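3.2 Bench and gripper assembly

The Lemon rig was put together in a shared workshop with hand tools, a drill press and one filament printer. We wanted a two-arm setup that could be bolted to an ordinary table, taken down at closing time and put back up without repeating the whole calibration. The main frame is cut from aluminum extrusion. Cutting was done by a supplier, El Sherbiny, because the workshop saw left burrs that kept the T-nuts from sliding.

Each arm ends in a parallel gripper with printed finger plates. The first set of plates was flat. They held boxes and tool handles well but let curved parts roll out of the grip as soon as the arm lifted. The second set tapers to a tip, which lets a finger slide under a thin part lying on the table. All the plates used in the trials below are from the second set, printed in black with 30 percent infill. Denser prints cracked at the screw holes, and we went back to the lighter setting in February.

Wrist mounts were printed separately so that a broken one could be replaced in a few minutes. Cables run upward from the mount and are left with enough slack for a full turn of the wrist. In early runs the slack caught on the frame, and we now tie it off 25 cm above the joint.

3.3 Handling trials

Objects were picked to be awkward. A rigid block says little about a home-built gripper, while an item with a padded band, a hinge and a trailing cable can fail in several ways at once. Headphones turned out to be the most useful of these, and they account for 500 of the 1,007 grasps we logged. The remaining grasps were split among bags, packets and small tools.

For each headphone trial the operator closed one gripper on the headband and used the second arm only if the first grasp slipped. Grip force was set by motor current, with no force sensor at the fingertips.

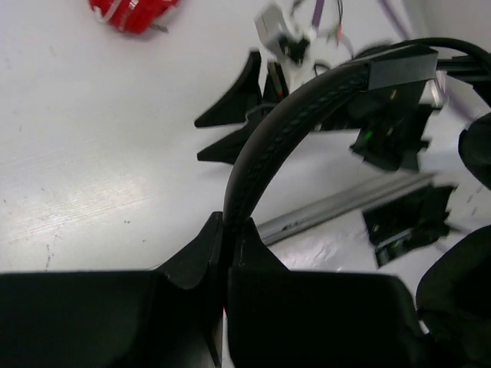
Figure 4. Gripper fingers closed on the end of a headphone headband, with the second gripper behind.

Grasps near the end of the band were harder to plan than grasps at the middle. The weight hangs to one side, so the band tends to turn in the fingers during the lift - a slower lift helped, but only up to a point. We also tried strips of Brisilance rubber sheet on the finger faces. The strips stopped the turning but peeled at the tips after repeated use, and we took them off before the logged trials began.

The control software is a lightly modified copy of Kukano. Our changes cover the current limit, the closing speed and a pause key on the operator's side. The pause key was added late and should have been there from the start, given how often a cable had to be moved by hand between trials.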